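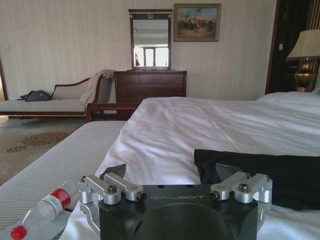
White sheet, rumpled, with the grey striped mattress showing beside it. Water bottle on its side, black cloth folded.

Home Threads Replies Media Saved

Feb 20, 2021
Annag Kerr

Thread on bed sheets that don't stay put. I look after the linen at Onulach and have spent most of the winter measuring it. Posting the method in case it helps anyone with the same mattresses.

Start with the mattress. Ours are sold as standard doubles, which should be 1350 mm wide. The one in the back bedroom measures 1333 mm across the middle. Slightly more at the foot, where fewer people sit on it.

Measure with a rigid rule laid across the top and a set square dropped down each side. A soft tape follows the dip and gives you a bigger number than the sheet will ever see.

The surface matters as well. The cover on ours is light grey and striped with a fine diagonal rib. Run a hand over it one way and then the other. Cotton drags more in one direction. A sheet on that kind of cover tends to walk, and it walks the same way each time.

Before anyone says it: yes, a mattress protector. Lewis Gourlay sent me two to try. The quilted one held the sheet well. The waterproof one was slippery and made things worse. I have gone back to the quilted one for guests.

Depth next. Measure at the corners and at the middle of each long side, then use the largest figure. Add the thickness of any topper. Add the tuck. I allow 150 mm for the tuck on a flat sheet, 100 mm if it is a child's bed against a wall.

Shrinkage. Wash a new sheet three times before you decide whether it fits. Ours lost most of their length in the first wash, a little in the second, and nothing I could measure in the third. Width barely changed.

Weigh them too. It is a quick way of sorting a mixed cupboard where the labels have been cut off. Our thin flat sheets come out at 451 g, dry, straight from the shelf. The Cavorham ones are much heavier and I can tell them apart without scales.

Creases. Soft, rounded folds all over a sheet mean there is spare cloth and no tension in it. Sharp lines running from one corner mean that corner is taking all the pull. The first kind is a tucking problem. The second is a size problem, and no amount of tucking cures it.

Order of work for a flat sheet:
Clear the bed completely. Bottles, clothes, pillows, all of it.
Centre fold on the centre of the mattress.
Head end first, tucked and cornered.
Walk to the foot, pull once, tuck.
Sides last.

On clearing the bed: a folded cloth or a pillow left on top pins the sheet at that point, and you end up pulling against it. The slack collects in the middle. I did this for years.

Same with a water bottle. Lay one on a made bed and it finds the low spot. Not a bad test of the mattress, if the cap is tight.

Corners: 45 degree fold, lower flap tucked before the upper one comes down. Diane Chisholm does hers at something nearer 60 and they hold just as well, so I have stopped arguing about the angle. Keep the lower flap flat. A lump there works loose overnight.

Elastic straps under the mattress: tried on two beds for the whole of January. The clips marked the hem and one pulled a thread. Straps now live in a drawer.

Current stock is 11 flat doubles in use and 10 in reserve. Any sheet that fails to reach under the mattress on both sides after the third wash gets moved to the singles pile.

Reply to a few of you who asked about pillows: same cupboard, separate shelf, and a separate thread when I have finished weighing them.

Someone also asked about ironing. Not on the bottom sheet. Fold it damp along the seams, leave it under the pile, and it comes out flat enough for the Cillodden rooms, where the light is worst for creases.

Next job is the fitted sheets. The elastic has gone on most of them.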